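The Woman Who Keeps the Old Cabinets Going

By Stepan Antoniuk

Jussara Macedo's workshop is on the second floor over the Skotgate bakery, and by eight in the morning the whole stairwell smells of cardamom, so I arrived hungry and she, having clearly met hungry people before, had a plate of rolls waiting on top of a filing cabinet. We stood there and ate two each before I remembered I was supposed to be asking her something.

She repairs metal furniture, and mostly that means office and shop furniture from the years when a small company called Lundero was still turning it out in Skedstead: cabinets, counters, drawer units, vented lockers, radiator covers, the kind of thing you leaned against for your whole childhood without once looking at it. The company closed a long time ago. The furniture, being steel, did not go anywhere.

"People call me up and they're a little embarrassed," she told me. "They say, it's only an old cabinet, it was in my dad's shop, I don't know if it's worth your time. And then they talk about it for half an hour! So I think they know it's worth my time."

She learned the work from Ismael Camargo, who had been a finisher on the Lundero floor and who took her on when she was twenty-six and, by her own account, no good with her hands at all. For the first winter he let her do nothing but sanding. She remembers asking him in November when she might get to paint something, and he handed her another sheet of 400 grit and went to lunch.

"I was so mad at him. But you know, I still sand the way he showed me, with the flat of the fingers, and I still start with the 200 and go up, and when I'm tired and I want to skip a step I can hear him putting his coat on."

I asked what she looks at first when a piece comes in, and she took her time over it, wiping the sugar off her hands and walking around the bench.
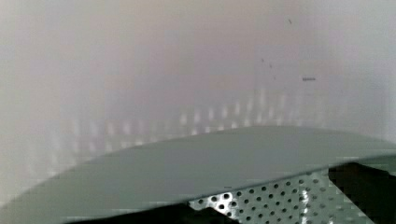
"The edges," she said at last. "Always the edges. The middle of a panel can look fine for fifty years, it just sits there. It's along the rim that everybody bumps it and grabs it and drags a key across it. And then wherever there are holes. I love a perforated sheet, I think it's the prettiest thing they ever made, but oh, it's a misery to clean. You can't rush it. You get paint in one row of holes and your eye goes straight there forever after."

Her method for the holes is a soft brush, warm water with a drop of dish soap, and the radio. She has tried compressed air and doesn't care for it, she says it only moves the dust to the ceiling, where it waits for a fresh coat of paint to land on. One customer, Nélida Sosa, brought in a set of vented doors from a pharmacy in Virág that took the better part of a month, and the two of them have been having coffee together ever since.

Color is the other long conversation. Jussara keeps a ledger of every mix she has made, and she is up to number 137, a good many of them grays and greens and the grays that can't quite decide whether they're green. She let me leaf through it. Next to each dab of paint there's a note in pencil, and the notes aren't what I expected. One says "too cheerful." One says "Hnat's boat," and that turned out to need explaining.

"Hnat Zinchenko, downstairs, he does the baking," she said. "He wanted some for his boat. I told him it was furniture paint and he said the boat was practically furniture, it never leaves the yard. So he got a can and I got rolls, and I'm still getting rolls, so I think I came out ahead."

She doesn't try to make a piece look new. If a customer wants new she is perfectly friendly about it and gives them the name of a powder coater across town. What she likes is to fix what's loose, stop what's rusting, match the color where it has gone, and leave the rest of the wear where people put it. A full repaint on a cabinet takes her 5 coats with a day between each, and she'll talk you out of it if she can.

Before I left I asked if she ever thought of taking on an apprentice herself. She laughed and said she'd had one inquiry this year, a very nice young man, and that she had given him a drawer front and some sandpaper and told him to come back when he was bored.

"He came back the next morning and asked for another drawer," she said. "So we'll see."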